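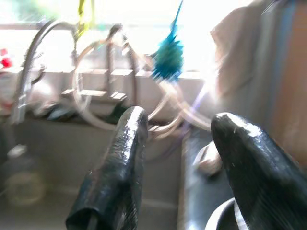 Surkarum wrote in to say that the tone generator method gave a muddy result every time, and asked whether the recording should be slowed before or after the pitches are picked out. After. The steps were out of order in the old version of this page, and I have rewritten them below.

Workshop > Sound > Scores from found recordings

Turning a room recording into a short score

You will need a recorder, a pair of headphones, any audio editor that shows a spectrum, and manuscript paper. The piece you end up with can be for any instruments. I wrote my last one, Drevel, for bass clarinet and two sine tones.

1. Record the room

Choose a room with a steady sound in it, such as a fridge, a fan or a pipe. Put the recorder on something soft and leave it alone for 18 minutes. Stay out of the room while it runs. Early morning is best where I live, before the traffic starts.

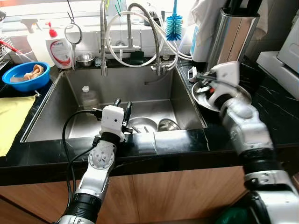 At the kitchen sink.

2. Find the steady pitches

Listen to the whole recording once without stopping. Then pick one minute you like and open the spectrum view. Look for peaks that stay in place for the full minute. Write down each frequency in hertz. In Drevel the strongest was at 647, which is a slightly flat E above the treble staff's middle line. Ignore anything that only shows up once.

Do this at normal speed. If you slow the file first, the peaks drop and blur into each other, and you have to multiply everything back up.

3. Convert to notes

Match each frequency to the nearest quarter tone. Keep the original number above the note in small figures so the player can check it against a tuner. If a pitch is too high for your instrument, move it down by whole octaves and mark that you did.
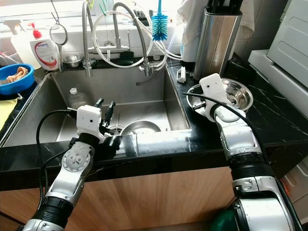
The notes you have at this point are a chord, and a chord needs a length. I slow the chosen minute to a quarter of its speed and use the louder bumps as entry points. Mark them on a time line in seconds. Bar lines are optional. Players I have worked with prefer a stopwatch.

4. Set the dynamics

Start everything very quiet. Raise one part at a time by a single marking, and bring it back down before the next one rises. Almost all the trouble in rehearsal comes from parts that swell together.

5. Try it out

Play the sine tones through a small speaker at the far end of the room and have the player sit near the audience. We did it this way at Driltwood in March and the beating between the tones was clear from every seat. At Hafstein the speaker was too close and covered the clarinet.

Save the original recording with the score. You may want to go back for a different minute.

Filed under: Composition, Field recording, Scores
Previous | Next | All workshops | Contact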